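# Arm coming to our packing line – what happens to the people on it?

Posted in Workplace & Automation, Apr 5, 2021

**sortroom_clinach**

I've been in the sorting and packing room at Clinach for more than 10 years, and there are 70 of us if you include the drivers. Since January we've had a robot arm on a practice table by the back wall (the project is called Mudero, don't ask me why). Four of us get pulled off the line to work with it. So far it practices on a towel, a steel tray and a block of wood, and management says it'll move on to real orders once it's good enough.

I kind of like the thing, and the shifts on it are easy on my back! But the folks still on the line are covering for us, and they're getting short with me in the break room. I also have no idea what my job is called anymore or if I should be paid differently. Has anyone been through this? What should I be asking for, and when?

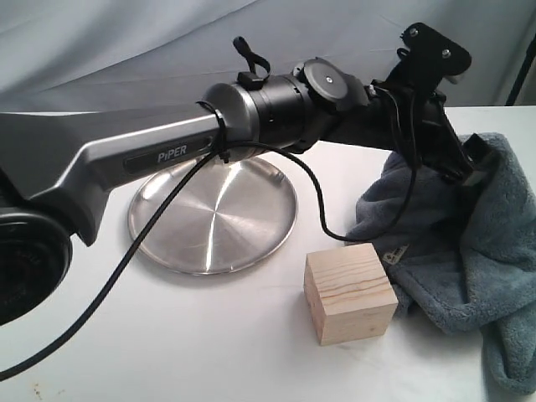 **kikuchi_nights**

Ask now, while they need you. We went through the same thing at Kikuchi, and the stretch where the arm was learning was the only time anybody upstairs returned our calls. Get the new duties written down, even if it's just an email from your supervisor saying "you spend this many hours on the arm and this many on the line." I didn't, and when reviews came up I got marked low on packing numbers for weeks when I hadn't been packing.

The other thing is resetting. Somebody has to put everything back between tries, and at our place that got treated like a break. It's work!
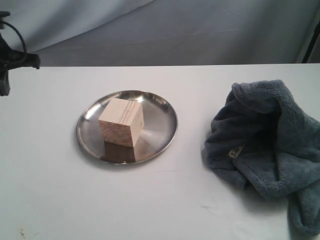
If they time your line work, ask them to log the resets too. And about the break room – push for a rotation. Once we let everyone have a turn, the grumbling mostly stopped, and a couple of the loudest complainers ended up wanting more hours on it than I did.

**mr_lint**

depends on your contract. talk to your rep if you have one

**vurkolano_floor**

I'm a lead at Vurkolano, so you're getting the other side from me, sort of. Our arm went live four months after it showed up, and the first surprise was that we didn't need fewer people, we needed them in different spots. Rigid stuff went quickly. Towels and anything else that flops were a whole other story.

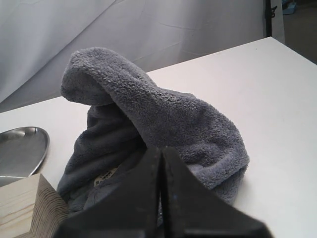
We ended up with a person on each shift whose job was sorting out jams and deciding what the arm shouldn't be given in the first place. It paid a bit more, but only because the crew had asked for it before the go-live date. After that the budget was set and I couldn't get a dime moved, and believe me I tried.

I don't want to paint it too rosy, though. When people left, we didn't always replace them – so the line got smaller anyway, just slowly. I'd ask your manager straight out what happens to open positions. Also ask who's allowed to stop the arm. With us it was only leads at first, and that was a dumb rule. Anyone standing next to it should be able to hit stop without getting a talk afterward. 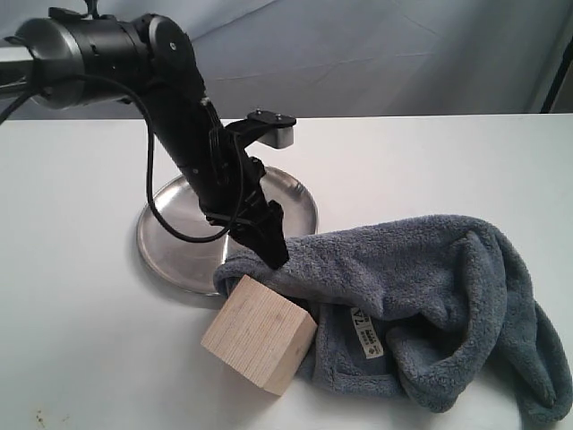

*Gripper on the left end of the towel, with the block in front and the tray behind.*

**sortroom_clinach**

Thanks, this helps a lot. I hadn't thought about open positions at all. I've emailed my supervisor about the hours and asked for a rotation, and I'll post again when I hear back.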